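Ticket 2310
Product: Cemuso heat-pump dryer
Site: Hisville, shared laundry room
Status: open, waiting on part
Priority: normal

Reported problem
Dryer stops 8 minutes into the delicates program and shows the drain symbol. Cottons program runs to the end. Water tank is emptied after every load.

Log

Entry 1. Cleaned the door filter and the lower filter. Restarted on delicates with a small load. Same stop, same symbol.

Entry 2. Pulled the plinth cover and checked the float in the sump. It moved freely but there was lint packed under it. Cleared that and ran delicates again. The program got to 59 minutes remaining and stopped.

Entry 3. Swapped the drain hose for a new Beston hose, same length. No change. Old hose was clear when flushed, so it went back on.

Entry 4. Measured the pump during a stop. It hums but the tank gets nearly no water. Cottons may be getting through only because the pump catches on a later try. Ordered a replacement pump from Gape, quoted 3 working days.

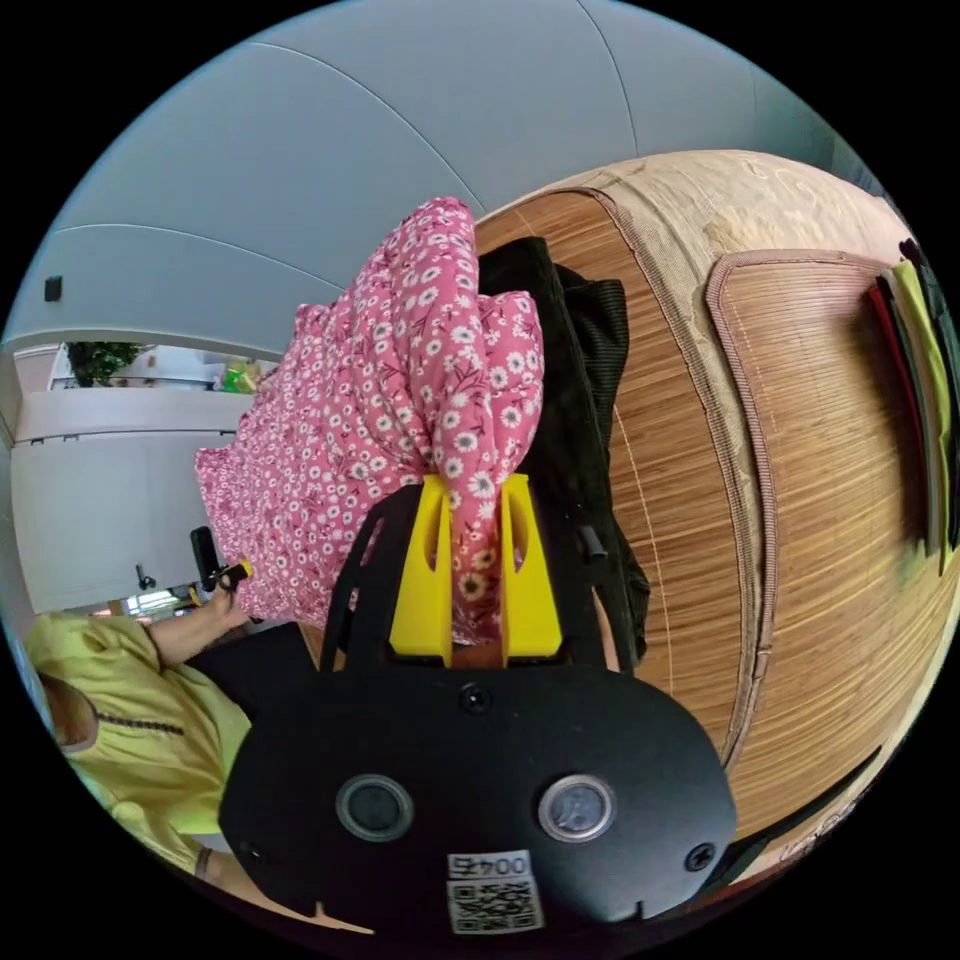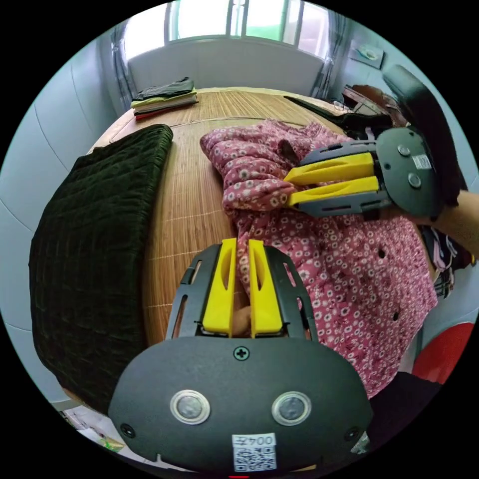
Advised the user to line dry anything marked for low heat until the pump is in. Cottons can still be run if someone stays nearby to empty the tank.

Entry 5. Gape confirmed the order in the afternoon. Part ships with a new seal. Will fit both, then run delicates twice before closing the ticket.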